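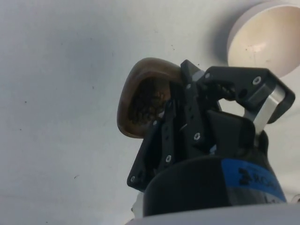 Tuesday, late morning

Okow notebook, dry goods bench

Spent the whole morning on the little brown bowls and what to put in them, and I'm more pleased than a person should be with a bench full of dried stuff!

Today's question: which dry fill makes the best handling practice for the pouring and tipping work? Rice has been our default forever and I'm tired of it. It bounces, it hides in the seams of the bench, and against a pale top you can't see what you've spilled until you lean on it. Dark fill is so much nicer to work with. Every stray bit shows up right away (so do the old specks, so wipe down first).

The bowl: small, brown, glossy, rounded side, fits in one hand. I love this shape. The rim catches the light when it tips, so you get a sense of the angle without squatting down to look. Filled with the dark grainy mix it looks good enough to serve, which it isn't, see label on tub.

Weighed fills today (bowl zeroed out first):
level fill, dark mix: 168 g
level fill, old rice: not redone, use last month's sheet
small fill, dark mix: 70 g

The 70 is my favorite for slow tipping. There's enough in there to slide as one mass and then break up, and you can hear it go, a sort of hush and then a patter. The 168 is better for carrying, because any wobble shows at the surface. Did 7 carries by hand from the scale to the far end of the bench and lost a few grains on the first two, then nothing. My fault both times, I was watching my feet.

Things I tried that were worth it:
Tapping the bowl twice on the bench before weighing. The fill settles and the numbers stop wandering.
Pouring back through the wide paper funnel, the Gustwood one. The narrow one clogs every single time, please somebody hide it.
A damp cloth for the last bits. Brushing just sends them to the other side.

Not worth it: sieving the whole tub. Took forever, gave me a spoonful of dust, and the fill poured the same afterward. Might matter when the tub gets older.

Tub weight at close of morning: 1,995 g with lid. Write the new figure on the tape when you take some out, and cross out the old one so we don't get the Matlala tub muddle again.

Still want to try: half dark, half light in the same bowl, to see how it layers when tipped. I think it'll be gorgeous. Also the deeper bowls on the Gesix shelf, if they turn out to be as smooth inside as these are. Same scale, same two taps, same 70 g to start.

Bowls are to go back rim down on the towel after lunch. Scale battery is low, charge it overnight.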